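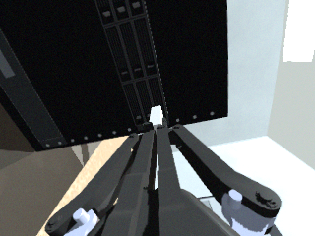 Server Room and Bench Area – Fire and Electrical Inspection Checklist

Site: Pradstead, ground floor
Inspector: Kristine Agbayani
Accompanied by: Meinrad Camenzind (facilities)
Date of inspection: 4th February
Form revision: 2
Key: P = pass, F = fail, C = pass with comment, N/A = not applicable

Section A. Access and escape

A1. Main door opens fully and closes on its own. P
A2. Door seals complete, no gaps at the floor. C
Comment: Seal at the hinge side is compressed along its lower third. Closes tight at present. Replace at next service.
A3. Escape route clear to the corridor. F
Comment: Two flattened cartons and a pallet jack left against the wall outside the door. Clear width measured at less than the posted minimum. Moved during the visit. Item stays as a fail because it was also raised last May.
A4. Emergency lighting works on test. P
A5. Exit sign lit and visible from the far wall. P

Section B. Fire detection and suppression

B1. Smoke detectors free of dust and covers. P
B2. Hand extinguisher, CO2 type, in place and in date. P
B3. Extinguisher bracket height. C
Comment: Handle is above the height given in the site standard. Lower the bracket when the wall is next painted. Low priority.
B4. Manual call point unobstructed. P
B5. Cable entries through the north wall sealed. F
Comment: One sleeve open where the Hubmann line was pulled through. Daylight visible from the corridor side. Seal with rated putty, both sides, within 2 weeks. S. Tatlı to confirm with the cabling contractor who is paying.
B6. Combustible material stored in the room. C
Comment: One box of printed manuals on top of the cable cabinet. Move to the store.

Section C. Electrical

C1. Distribution board labeled and legible. C
Comment: Circuit 6 label reads "old Pititz". Circuit was reassigned. Relabel.
C2. Residual current devices tested in the past six months. P
C3. Portable equipment tested and tagged. F
Comment: 186 items on the register, 92 carry a current tag. The rest are overdue or the tag is missing. Register kept by Saadet Tatlı, who has a copy of the list. Retest to be booked in one block – the last attempt in small batches lost track of what had been done.
C4. Extension leads. P
Comment: No leads plugged into other leads.
C5. Grounding straps on all cabinets. P
C6. Emergency power-off button covered and labeled. C
Comment: Cover present. Label faded. Print new label in the same format as the one in the plant room.

Section D. Benches and free-standing equipment
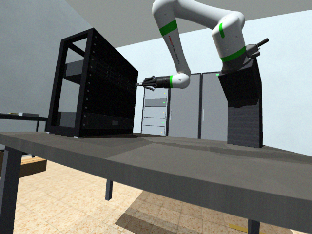

D1. Benches level and stable, all feet in contact with the floor. P
D2. Rated load marked on each bench. F
Comment: Marking absent on two benches. The Jarton data sheet gives 300 lb evenly spread. Fix a plate to the front rail of each. Until then, no equipment to be added.
D3. Equipment on benches cannot tip when pulled from the front. C
Comment: Acceptable as found. Heavy units should go at the bottom of any bench-top rack, and no more than one unit should be slid out at a time.
D4. Air inlets and outlets clear. P
D5. Cables routed off the walking surface. P
D6. Sharp edges, exposed screws, broken trim. P

Section E. Housekeeping and records

E1. Floor clean and dry. P
E2. Lifting instructions posted. C
Comment: Sheet is the previous issue. É. Mulligan has the current one.
E3. Visitor log filled in. F
Comment: Several entries with no time out. Remind staff.
E4. Previous inspection report available on site. P

Follow-up

A3, B5, C3, D2 and E3 to be closed in writing. Send evidence to Selina Camenzind with the item number in the subject line. Items marked C do not need a reply but will be checked again at the next visit. C3 will be sampled, not checked in full – expect 20 items drawn from the register.

Signed: K. Agbayani
Received for the site: M. Camenzind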